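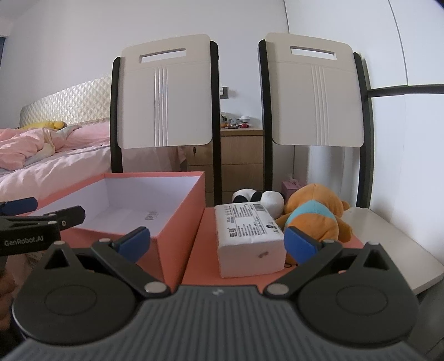
Harkley House Residents' Group
Minutes of the February meeting, common room, 7 p.m.

1. Minutes of the previous meeting
Approved with one correction: under item 4, "Catau shelf" should read "Catau cabinet."

2. Gift boxes for the Palomino children's ward
2.1 The box type was reviewed. The coral-orange box with separate lid and white interior was accepted. The plain brown mailer was dropped.
2.2 Soft toys on hand: panda and teddy bear. The orange bear with the turquoise scarf was approved for the first set. The scarf is to be checked for loose threads and stitched down at the back of the neck before packing.
2.3 The panda was approved without changes.
2.4 Packing order was discussed at length. Agreed: wrapped block first, flat against the short side; toy second, face up; card last. The lid is to close without pressure. If it does not close, the toy is to be repositioned and the block left where it is.
2.5 Paper-wrapped blocks. A block with a small dent low on the front was judged acceptable. Blocks with torn paper are to be set aside. Printed text on the wrapper is to face up in the box.
2.6 The small label on the inside bottom of the box stays in place. A trial removal left residue on the white lining.
2.7 Quantity: 47 boxes in the first delivery. A proposal to raise this to 93 was deferred until Ekitden confirms the price of lids sold separately.
2.8 A request to add pocket tissues to each set was not supported. Tissue boxes remain available at the packing table.

3. Packing space
3.1 Packing will continue in the furnished room at the end of the hall. The light gray table is large enough for one open box, its lid and the contents of one set. A second table was requested. Carried over.
3.2 Lids are to be laid flat on the table with the open box standing on top during filling. This keeps the pair together and prevents mixing of lids between batches, which caused a delay in the last round.
3.3 The white-backed chairs stay in the room. Felt pads are to be fitted to the legs.
3.4 The wooden chest of drawers: the key is to remain in the top drawer. Small items on top are to be sorted and either labeled or removed before the next session. Finished boxes are not to be stacked there.
3.5 Bedding. The pink duvet is to be folded and the bed covered with a clean sheet if it is used for holding toys. Toys are not to be placed on the floor.

4. Delivery
Pickup time to be agreed with the ward. Boxes travel in cartons, lid side up, no more than 2 layers per carton.

5. Other business
5.1 Replacement bulb for the hall light. Approved.
5.2 The Catau cabinet still does not lock. Carried over.

Meeting closed at 8:20 p.m.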